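How to write a complaint to a paper about its sports coverage

Posted 10 Sep 2004 by Seraina Bühler

Lots of people asked after the Trallumberg netball thing so I'm putting it all in one place. Quick version, I've got training tonight and haven't packed.

If you missed it: the Getstead Courier ran a page on the women's final and spent most of it on what the players were wearing and who was married. The score was in the last paragraph. The men's seconds, who lost, got a full match report. We wrote in, they printed the letter, and the next final got a proper report. Took two goes.

Before you write

Get the actual page. Cut it out, write the date on the back. If it was radio, write down the time and the program and as near as you can get to the exact words. "They always do this" won't get you anywhere with an editor. "Page 22, third paragraph" might.

Read it again the next day. Still cross? Good, carry on.

Then find a fair comparison. Same sport if you can, same level, same week. A women's club final against a men's club final. Don't put your local under-16s next to the Olympics, they'll just say it's a bigger event and they'll be right.

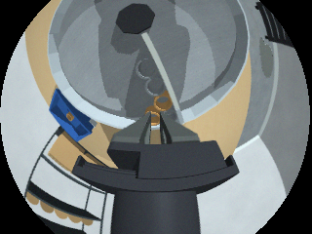
Decide which complaint you're making. Pick one:

How much space the women got.
What words were used.
What the picture or cartoon showed.
Who got quoted, and who didn't.

You can do a second letter later on a different one. Mixing them all together makes it long, and long letters get cut, and it's always the good bit that goes.

Writing it

Start with the headline and date of the piece. First line. The person opening the mail has to know what you're on about before they'll read the rest.

Then quote them. Their words, in quote marks, no fixing. Ours had "the lovely Mrs" in it, about a goalkeeper with the best save rate in the league. I hardly had to add anything.

Then the comparison, one or two sentences. Then what you want. This is where most people stop short. Say it plainly – a match report of the same length next time, or a correction, or for the cartoon not to be run again. If you don't ask for something there's nothing for them to agree to.

Keep it to 200 words. Check their limit, usually printed at the bottom of the letters page in tiny type.

Swap test: put a man's name in the sentence and read it out loud. If it sounds daft, you've found your quote. Qiuyue Han taught me that one and I use it every time. Works on cartoons too, sort of. Look at how the other athletes on the page are drawn, the jaw, the arms, the size of the body. Say what's different and leave out guesses about what the artist was thinking. You can't prove it and it lets them argue about that insted.

Things to leave out

Swearing, obviously.
Anything about the reporter personally.
Threats to cancel unless you'll really cancel.
The history of women's sport. I know. I cut three paragraphs of it from mine and it hurt.

Sending it

Address it to the sports editor by name, ring the front desk and ask who it is. Copy to the letters editor. Put your full name, street adress and a daytime phone number, most papers won't print without them and they will ring to check it's really you. Marti missed out because she was at work and they only tried once. So put a number you'll pick up.

Send it within 2 days. After that they've moved on to the next round.
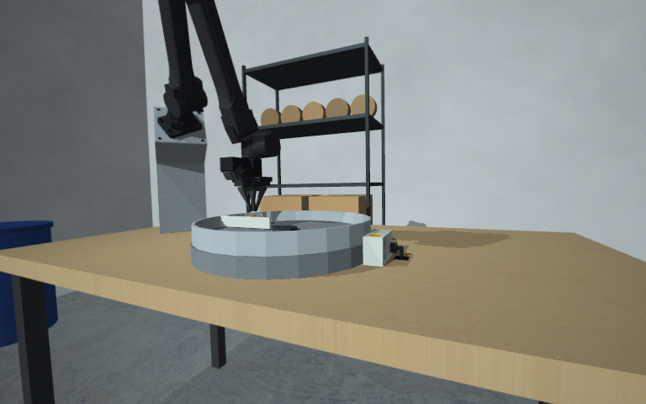 Email is fine now for most of them but put the text in the body, no attachments. Subject line same as their headline.

If more than one of you is writing, don't all send the same letter. They spot it straight off and it counts as one. Agree on the main point and everybody uses their own words. Ten short different ones beats a petition, in my experience anyway.

If they don't answer

Wait 10 days. Then ring, be nice, ask if it arrived. Half the time it's lost. Send it again with "second copy" on top.

Still nothing, go to whoever handles complaints about the press where you live. They'll want the clipping, your letter and the date you sent it, so keep copies of everything. We used a shoebox. Grikus used a folder with tabs and made the rest of us look bad.

If they do fix it

Write and say so! Two lines. "Good report on Saturday's final, thanks." Reporters hardly ever get those. The fellow who wrote our better one rang me back in May for a fixture list, and now he gets it every month.

Fixture list tips in another post, when I get to it. Also want to do one on sending in your own results, because if the scores aren't in by Sunday night they can't print them and that part is on us.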